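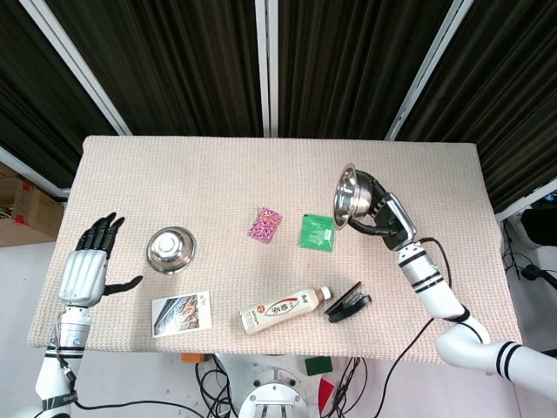
Trekell has paused table-clearing work on nine of its two-armed robots after a gripper failed to release a steel bowl when told to let go. The fault occurred in February at the company's test site in Grerness and was made public on March 31, 2025. No one was hurt. The robots have a five-fingered hand on the left arm and a two-fingered gripper on the right, and only the gripper is affected. It is the part that handles stainless steel bowls like the one it is holding on its side over the cloth, while lighter items such as packets and sachets are normally left to the hand.

According to the company, the gripper's controller lost contact with the wrist module in the middle of a task. The fingers stayed clamped at the last force setting and the arm carried on with its planned path. A technician pressed the stop button, but the grip held for almost 60 seconds after the arm had come to a halt. The bowl had to be freed by hand once power to the wrist was cut.

Trekell traced the problem to a software update supplied by Vulia, which makes the gripper controller. The update changed how long the controller waits for a signal before it reports an error. Under the old version, a lost signal stopped the arm at once. Under the new one, the arm could keep moving with no report from the gripper at all – a condition the safety checks did not cover.

Vulia has withdrawn the update and says 490 controllers had received it. Owners are being asked to return to the earlier version and to keep people out of reach of the right arm until that is done. The left hand runs on a separate controller and can stay in use.

A second site, in Carhuamaca, reported two similar faults during the same month, both with no load in the gripper. Those robots are also out of service. Trekell expects to restart work at both sites after a corrected version has been tested with the gripper loaded and empty.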